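3/6/19

Apartment hunting in Gerkmont, a thread for anyone who is also spending March pretending August won't happen.

**1/** Every landlord in this town shows top-floor units before spring. You walk in, it's cozy, the light is lovely, you sign. Then summer comes up the stairs and moves in with you.

**2/** I have now lived on the top floor of three buildings. The last one hit 49 percent humidity at breakfast, according to a little gauge I bought and then resented.

**3/** The listing for that place said "cross breeze." There was one window. I assume the breeze was cross about that.

**4/** My friend Hye-jin Moon swears by closing everything at sunrise and living like a mushroom until dinner. It works very well. You do have to be willing to be a mushroom.

**5/** Fans, ranked: the box fan my uncle left me, any ceiling fan, then a long gap, then the Puvby tower fan, which oscillates with great confidence and moves no air whatsoever. It has 19 settings. They are all the sound of a fan.

**6/** The other thing is what you sleep on. I grew up with flannel sheets and a quilt all year and thought waking up damp was part of having a body. Geum-ok Maeng (downstairs neighbor, two buildings ago) took one look at my bed and told me to get a mat.

**7/** A mat goes on top of the bed, you lie on it, air gets under your back. The first night feels like sleeping on a place setting. By the third night you're lecturing strangers.

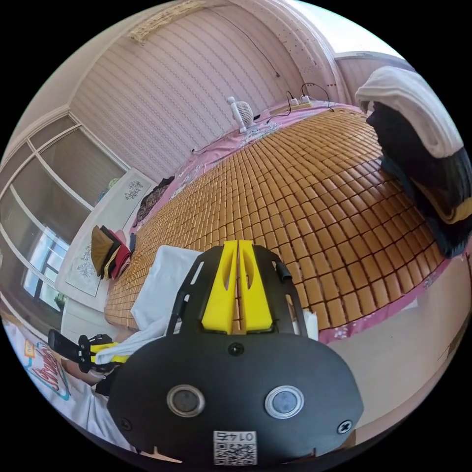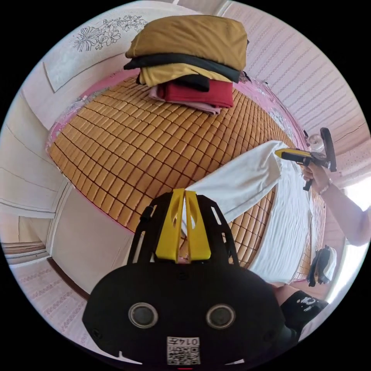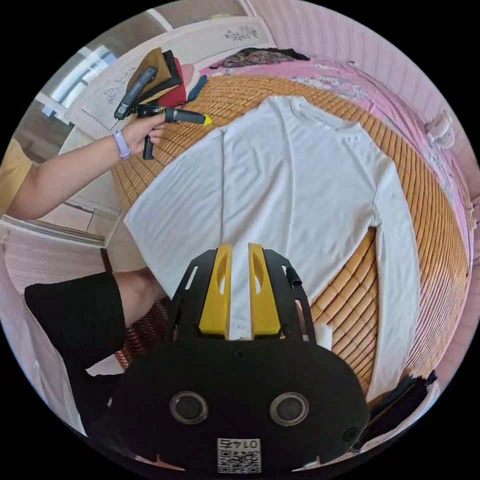

*Second one: the folded stack on the mat. Third one: the white shirt on the mat.*

**8/** Mat downsides, in fairness: it grabs arm hair. It prints a pattern on your face that lasts through a morning meeting. Guests ask if it's a rug.

**9/** Also it's flat and firm, so it becomes the best table in the house and you have to clear it before you can lie down.

**10/** Back to apartments. Questions I now ask at a showing: which way does the bedroom face, what's the roof made of, who pays for electric. The agent at Munden answered all three with "great question."

**11/** She then offered me a unit with "upgraded airflow" for an extra $49 a month. I asked to see it. We stood in front of a vent for a while. I can't say either of us was moved.

**12/** My budget is $1000, which in Gerkmont gets you 2 rooms or a view, and the view is of the other people who picked rooms.

**13/** Currently leaning toward a basement. Dark, cool, smells a bit like a library that gave up. Hye-jin is thrilled for me.

**14/** Going to see it again tomorrow. If anyone has opinions on dehumidifiers, replies are open. Please don't recommend Puvby.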